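Sallow Lane Community Orchard and Growing Space
Progress report to the Woltmont Fund, second period
Prepared by Rosângela Nogueira, project lead

Where we are

You will remember that the first report was optimistic. This one has been written by someone who has since spent a winter with clay soil.

The headline is that 34 fruit trees are in the ground, against the 34 promised, and that the boundary hedge is finished apart from a gap by the lower gate, which the local badgers regard as theirs. We have stopped arguing. Genivaldo Miranda has put a flap in the fence and the badgers have so far declined to use it.

Trees

The apples and plums have settled well. The pears are sulking. Alcides Prado, who looks after the planting plan, tells me pears do this, and that I should come back to him in three years. I pointed out that the grant runs for two. He said that was between me and the pears.

One tree was planted with its label still at the nursery, so we have an apple of unknown variety in row four. It will be recorded as "apple" in the planting register until it fruits.

Water

This is the part that has gone least to plan. The application described a simple gravity-fed system running from the top tank to the beds. Gravity has done its bit. The pipe supplier sent the wrong fittings, then the right fittings in the wrong size, then a very nice apology. The system was finally connected in April and now reaches every bed except the two furthest from the tank, where watering is still by can. We have moved the thirstier crops uphill.

Sessions

We ran 20 growing sessions in this period. The grafting morning was oversubscribed and the composting one was not, although the four people who came have become alarmingly keen. Odair Bragança has taken over the evening group, which starts at half past six and finishes when he runs out of things to say about brassicas. I have asked him to aim for eight.

The schools strand has been slower. Two classes have visited and a third has rearranged twice — once for weather and once for a trip to a farm, which stung a little.

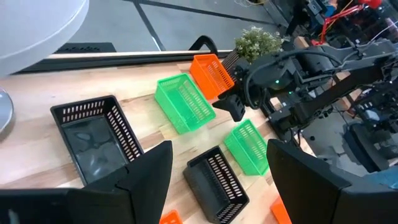
Money

Spending to the end of the period is in line with the budget except under two headings. Tools came in under, thanks to a donation of spades. Drainage came in over by £1,387, as it was not in the budget at all. Genivaldo Cavalcanti dug the trial pits in November and all 13 had filled with water by teatime, so a land drain went in along the bottom edge. We would like to cover it from the underspend on tools and part of the contingency, and would be grateful for your agreement in writing.

Next period

Mulching, mostly. After that, the shed roof, a proper noticeboard, and the remaining two beds on the water system. The open afternoon will be in September, when there should be some plums to hand round. You are warmly invited. Please bring boots, and park at the top, as the lower track is soft and the last visitor's car had to be towed.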